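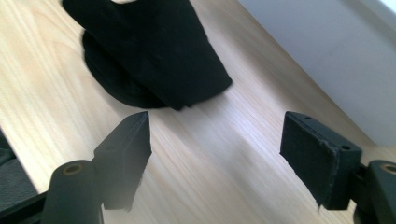

# Clelon Public Library District
## Board of Trustees – Regular Meeting Minutes, September

**Location:** Meeting Room B, Main Library
**Called to order:** 6:32 p.m.
**Quorum:** Present. One trustee was excused. The Director and the recording secretary attended.

### 1. Approval of agenda

The agenda was approved with one change: the item on parking was moved ahead of the item on the reading room tables, as a representative of the Janssen Street residents' association had asked to leave by 7:15 p.m.

### 2. Approval of previous minutes

The minutes of the previous regular meeting were approved with a correction to item 6, where "Brukus Branch" should read "Brukus Annex."

### 3. Public comment

One resident asked that the evening story hour be restored at the Brukus Annex. The Chair thanked the resident and referred the request to the Director.

A second resident objected to the removal of the print newspapers from the front lobby. The Director stated that the newspapers are now kept on the second floor, next to the elevator, and that a sign will be placed in the lobby.

### 4. Parking on Janssen Street

The representative of the residents' association reported that library patrons continue to block driveways on the north side of the street during the Saturday book sale. The association asked that the sale be moved to the rear lot.

Trustees discussed the request. It was noted that the rear lot is needed for deliveries until noon, and that the sale tables would have to be carried down the back stairs. The Director suggested placing cones along the north curb and printing a parking map on the sale flyer.

**Motion:** To place cones at the next two sales and review the matter afterward. Seconded. Carried, with one trustee opposed.

### 5. Reading room tables

The Director presented quotes for refinishing the reading room tables. The lower quote, from Minis, comes to roughly $4,000 and includes pickup and return. The higher quote covers the same work on site, which would close the room for 18 days.

A trustee asked whether the tables could be done in two groups so that seating remains available during exam season. The Director will put the question to the vendor. A second trustee asked that the old brass number plates be kept and put back on the same tables – several were lost during the last refinishing.

**Motion:** To accept the lower quote, subject to a written schedule and the return of all number plates. Seconded. Carried.

### 6. Director's report

- Summer reading closed with 1,008 registered readers. The final report will be sent to the state library office.
- The book drop at the Brukus Annex is jamming again. A new hinge is on order.
- The heating inspection at the Main Library is complete. The inspector asked for clear access to the boiler room door, and the stored shelving has been moved.
- The part-time circulation position remains open. The posting has been extended to the end of the month.

### 7. Policy review: meeting room use

Trustees reviewed the draft policy. The following changes were agreed to:

1. Groups may reserve a room no more than 2 times per month.
2. Food is permitted in Meeting Room B only.
3. Rooms must be vacated 15 minutes before closing.

The section on fees was held over. Trustees did not agree on whether tutoring for pay should be treated as commercial use, and the Director was asked to find out how neighboring districts handle it.

### 8. Other business

The Chair reminded trustees that annual disclosure forms are due at the front office before the next meeting. Blank copies are available at the circulation desk.

### 9. Adjournment

A motion to adjourn was made and seconded. The meeting was adjourned at 8:05 p.m.

Respectfully submitted,
Recording Secretary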